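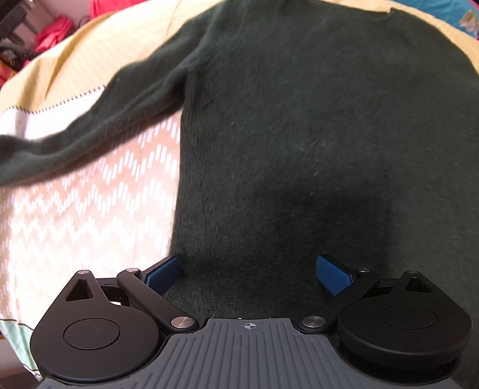

Why not just hang it up, a reader wrote in October, and save us all the lecture? Fair question. Hang a heavy knit for a winter and the shoulders grow little horns, and you will go about looking startled until spring. So we fold.

Wardrobe > Knitwear > Folding a jumper flat

You need a jumper and a bed. A table will do if yours is ever clear.

1. Spread the jumper out, front down, and smooth it from the neck to the hem. Fuzzy knits like to grip the bedding, so lift and lay. Don't drag.

2. Fold one sleeve straight across the back, then bring that side in as far as the middle. If the sleeve is a long one, double it back on itself.

3. Same again on the other side. You should now have a long strip with a neck at one end. If you have a triangle, go back to step 1 and we'll say no more about it.

4. Bring the hem up to the neck, once for a shelf, twice for a drawer.

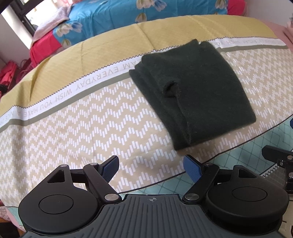

Mine always has a cuff poking out, comes the complaint from Wakadine, and it has ruined better evenings than this one. Poke it back in with two fingers. Or leave it, as the jumper is no less folded.

5. Turn the bundle over and square up the corners with the flat of your hand. 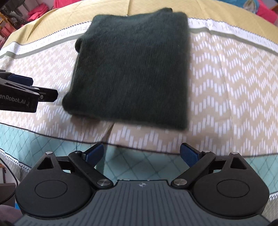
One side will be fatter than the other, where the sleeves have piled up. When stacking, turn every second jumper round so the fat sides alternate, or the pile leans and goes over at night.

Pick the fluff off before it goes in the drawer.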